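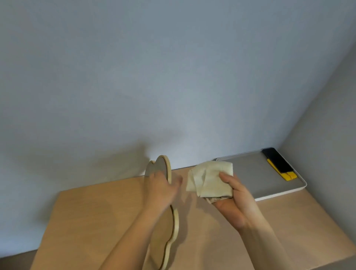 **Drurton, March 14, 2023**

The robotics club at Drurton secondary school has reached the halfway point of its spring project, in which the students teach a robot to do small cleaning jobs at a table. The club has now recorded 126 short demonstrations, all of them made by the students with their own hands.

In each demonstration a student does one simple job while a camera records the work from the height of the head. One student holds a cloud-shaped wooden board upright in the left hand and brings a folded cloth to it with the right. Other jobs in the project are wiping a tray, folding a cloth and putting a tool back in its place. The recordings will be used to train the club's robot, which the students have named Prilletti.

The work began with a much simpler plan. At first the students wanted to write every movement of the robot as a program, and they spent several weeks on this. The robot could follow a straight edge quite well, but a board with a wavy outline was too difficult. After a visit to the workshop of the company Lundgren, which lends the club its computer, the students decided to try learning from demonstrations.

According to the club's report, the greatest problem until now has been the cloth. A cloth never lies the same way two times, and the first model often closed the fingers of the robot beside it. Of the first 123 attempts the robot made at picking up a cloth, 30 were successful. The report says that the students are not disappointed with this result, but they want to see it improve before the summer.

For this reason the club has changed its rules for recording. The students must now move more slowly, and they must keep both hands in the view of the camera from the beginning to the end. A demonstration that does not follow the rules is deleted and made again. Younger members check the recordings after school and write a short note about each one.

The club plans to show its robot in June at the regional student competition in Jalberg. Every team there has ten minutes to present one household job, and the judges give up to 100 points. Half of the points are for the robot's work and the other half for the explanation given by the students.

The club meets in the technology room after the last lesson. New members are welcome, also those who have never written a program. Students who want to take part should speak with their technology teacher before the spring holiday.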